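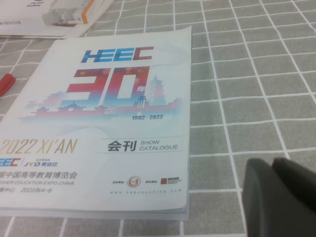
Figure 11.1 Cover of a show catalogue, Higher Education Expo China, Xi'an

Marketing for Beginners > Part Three: Meeting the Customer > Chapter 11

Chapter 11
The Trade Fair and Its Paper

The trade fair has been declared dead so often that it ought to have its own section in the cemetery. The telephone was going to finish it off, then the fax machine, then the website, then the video call. Every year the halls fill up again with people in uncomfortable shoes, carrying bags full of things they did not ask for.

This chapter looks at why firms still pay to stand in a large shed and be ignored by strangers. It deals first with what a fair costs, then with what a firm can hope to get back, and lastly with the printed catalogue, a humble object that tells you more about the business than most of the speeches do.

Begin with the money. Suppose that Kitico, a small maker of kitchen scales, takes a stand at a household goods fair in July. The floor space is the part of the bill that everyone remembers. The part they forget is the rest of it: the carpet, the electricity, the hire of two stools, the van, the hotel that doubled its prices the moment the dates were announced. In the worked example at the end of the chapter, space comes to 25 per cent of Kitico's total spending. Students usually guess far higher, and so do finance directors.

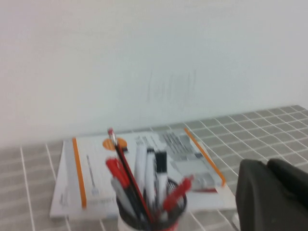 The next question is what the firm thinks it is buying. Ask the sales team and they will say orders. Ask the managing director and the answer will be "presence", a word used mainly for things that cannot be measured. Kitico comes home with 78 business cards and no orders at all, and whether that counts as a disaster depends on what happens to the cards. If they are sorted and followed up within 5 working days, a fair number may turn into proper conversations. If they go into a drawer, Kitico has paid a great deal for a drawer of cards.

Compare Prudura, which sells industrial flooring and takes no stand. It sends two people with visitor badges, who walk the aisles and talk to exhibitors about what they are standing on. This is cheap and slightly cheeky, and most organisers have a rule against it in small print. We return to Prudura in section 11.4, where the organisers catch up with it.

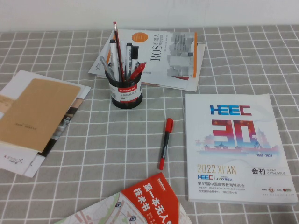

One reader of the previous edition wrote in to say that we had been unfair to exhibitors, that nobody goes to a fair to sell anything on the day, and that the real purpose of her own firm's stand was to prove to its existing customers that it had not gone bust. We accept the point, and have added it to the list of aims in section 11.2 under the more dignified heading of "reassurance".

Reassurance also explains the catalogue. On the face of it there is little reason to print one. The list of exhibitors is out of date before the ink is dry, and the floor plan is easier to read on a phone. Yet firms mind very much about how they appear in it. Majumder, a dealer in office furniture, once paid extra for a full page facing the floor plan, on the sound principle that lost people would be looking at it. 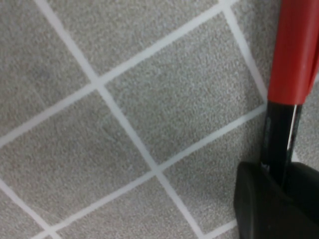

Its rival Flolis settled for a free listing of one line, and had its name spelt wrongly. Both firms kept their copies for years.

As you read the sections that follow, keep a simple question in mind: who is paying, and who is being paid attention to? The two are less closely linked than the organiser's brochure suggests.

Key terms in this chapter: space-only stand, shell scheme, cost per lead, footfall, follow-up, show catalogue.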